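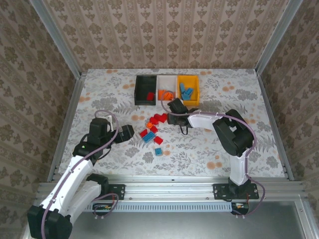 Holloway Building, Unit 4
Electrical and Fire Safety Checklist, Ground Floor and Mezzanine
Period: April
Inspector: Ivars Pärn
Site contact: Demetrius Obi
Report no. 1529

Ratings used: OK, Minor (correct before next visit), Major (correct within 40 days), N/A. Comments are given only where the rating needs one. Items closed since the October report have been dropped from the list.

1. Exits and travel routes

1.1 Main exit clear and unlocked during working hours: OK
1.2 Rear exit clear: Minor
Comment: Flattened cartons stacked against the hinge side of the door. Door opens fully but the stack leans. Moved during the visit. A floor marking would help, as the same comment appears in the October report.
1.3 Exit signs lit: OK
1.4 Emergency lighting, function test: Major
Comment: Fitting at the foot of the mezzanine stair went dark 4 minutes into the test. Battery pack is original to the fitting. Replace the pack, then repeat the full-duration test and enter the result in the log.
1.5 Stair treads and handrail: OK
1.6 Assembly point sign visible from the door: OK

2. Fire extinguishers

2.1 Mounted, with access clear: OK
2.2 Gauge in the green zone: OK
2.3 Annual service tag current: Minor
Comment: Tag on the loading bay unit has been through at least one rainstorm and cannot be read. Service record held by Sternura confirms the date. New tag requested.
2.4 Type suited to the hazard: OK
Comment: The water unit beside the distribution panel has been swapped for carbon dioxide as asked last time.

3. Detection and alarm

3.1 Control panel free of faults: OK
3.2 Call points tested in rotation: OK
Comment: Call point 3 tested at 9:40 a.m. with the monitoring line on hold. Line restored at 9:52 a.m. and confirmed by phone.
3.3 Detector heads clean and uncovered: Minor
Comment: Dust cap left on the head in the store room after ceiling work. Removed. Whoever signs off ceiling work should check the heads before the ladder goes away.
3.4 Sounders audible in all rooms: OK
Comment: Checked with the compressor running and the washroom door closed.

4. Fixed wiring

4.1 Distribution panel door closes and latches: OK
4.2 Circuit directory matches circuits: Major
Comment: Breakers 11 and 14 are reversed on the directory. Obi traced both with me. The error probably dates from the lighting change, when the Wirasa contractor reissued the sheet. Correct it before any further work is done on either circuit.
4.3 Blanking plates fitted in unused ways: OK
4.4 Working space in front of panel: OK
4.5 Ground-fault protection, test button: OK
4.6 Outlet boxes and cover plates intact: Minor
Comment: Cracked plate on outlet 508, by the sink. No live parts exposed. Replace.

5. Portable equipment and cords

5.1 Visual check of cords and plugs: Minor
Comment: Outer jacket pulled back at the plug on the shop vacuum. Taken out of use and tagged. Cut back and refit the plug, or replace the cord.
5.2 Extension cords used for temporary supply only: Minor
Comment: The cord feeding the mezzanine printer has been there since the autumn. Either install an outlet or move the printer.
5.3 Power strips not linked together: OK
5.4 Space heaters: OK
Comment: One heater on site — a Gronerel with a tip-over switch. Switch tested, cuts out as it should. Stored for the season.
5.5 Battery charging area ventilated and clear of paper stock: OK

6. Storage and housekeeping

6.1 Clearance below sprinkler heads: OK
6.2 Flammable liquids in the rated cabinet: OK
6.3 Cabinet self-closing door: Minor
Comment: Closes from fully open but stops short from half open. Clean the track and try again before ordering a closer.
6.4 Oily rags in a lidded metal can: OK
6.5 Trash removed daily: OK

7. Records

7.1 Fire drill held and logged: OK
Comment: The log gives the evacuation time but not the head count. Add the head count at the next drill.
7.2 Hot work permits filed: N/A
7.3 Emergency contact list current: Minor
Comment: Still shows the old number for the elevator company.

Carried forward: 1.4, 4.2 (Major). All Minor items to be initialed by the site contact as they are closed — the initials go on this copy, with the month.

Distribution: D. Obi, Holloway office, file.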